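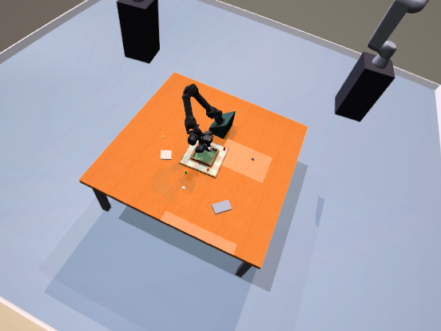
Why are the walkovers counted as wins in the head-to-head file, a message from a user of the last version wanted to know, when the readme says they're left out of everything? Fair point. The readme was wrong and so was the file. Fixed in this one, see Changes.

Quiroga Open Results
Point and match scores from the indoor and clay circuit, Stararow / Trernow / Brinditz

Last updated 24 Feb 2021

What's in it

1577 singles matches, 19 tournaments, 146 players. Men's and women's draws both, kept in the same file with a column to split them. No doubles. I started on doubles and the pairings were a mess, maybe later.

Files

matches.csv - one row per match, the main thing
players.csv - id, hand, backhand, birth year where known
events.csv - town, surface, indoor or outdoor, draw size, balls used
h2h.csv - built from matches.csv, don't edit by hand
points/ - point by point, only for matches where the umpire's card survived

Columns in matches.csv

match_id: event code, round, running number. Stable from now on. Sorry about last time.
event: matches the code in events.csv
round: R1, R2, QF, SF, F. Qualifying is Q1 and Q2. Brinditz calls its first round "preliminary", I've put it as R1 like the rest.
winner, loser: player ids
score: from the winner's side, sets split by a space, tiebreak loser's points in brackets, so 7-6(4) 3-6 6-2
ret: 1 if somebody retired. Score is then as it stood.
wo: 1 for a walkover, score empty
mins: length in minutes, warm-up not counted. Trernow did count it until they changed their sheets, and I can't seperate it out. Treat Trernow times as too long.
surface: clay, hard, carpet. Carpet is only the old hall at Stararow.

Where it comes from

Draw sheets mostly. Stararow puts theirs up as PDFs, Trernow sends a spreadsheet if you ask nicely, Brinditz is typed in from paper scans. Quiroga has a proper results page but it drops the tiebreak score, so those came off the umpires' cards.

Everything typed in by hand got typed twice and compared. Where the two didn't agree I went back to the sheet. Where the sheet was unreadable the score is blank.

Known problems

180 matches have no length. Not coming back, the sheets never had it.

Two players with the same surname and initial at Trernow. Split them by hand using the draws. Pretty sure about the main draw, less sure about qualifying.

Stararow moved a semi-final indoors after the first set because of rain. Surface says clay, because that's where it started. There's a note in the notes column.

Match tiebreaks (first to ten) are written as a set, 1-0(7) style. Some parsers choke on this. Mine did.

Seedings are missing for the October event at Brinditz. They were anounced at the desk and never written down as far as I can tell.

Birth years are patchy. Please don't do ageing curves with this.

Good for

Head to heads, surface splits, how often a set goes to a tiebreak, that sort of thing. Server stats only from the points folder, and that leans heavily towards finals and semis, so the players in it are better than average. Don't take serve percentages from there and apply them to a first round.

Not good for

Betting models. Too small, too late, and retirements are recorded without a reason. Comparing with tour level either, draws here are smaller and the balls change from town to town.

Changes

Walkovers out of h2h.csv. They stay in matches.csv with wo set to 1, so draws still add up.
Retirements stay in h2h.csv as wins. Argue with me if you like.
match_id no longer changes when an event is added.
Left-handers fixed in players.csv, several were down as right.
One Quiroga quarter-final had winner and loser the wrong way round. Fixed, and the semi after it makes sense again.

To do

Doubles. Seedings for the older Stararow draws. A script to check that set scores are legal, I found a 6-5 in there last week and there may be more.

Licence

Use it for what you want, say where you got it. If you fix a score send me the match_id and a scan or link to the sheet, otherwise I can't merge it.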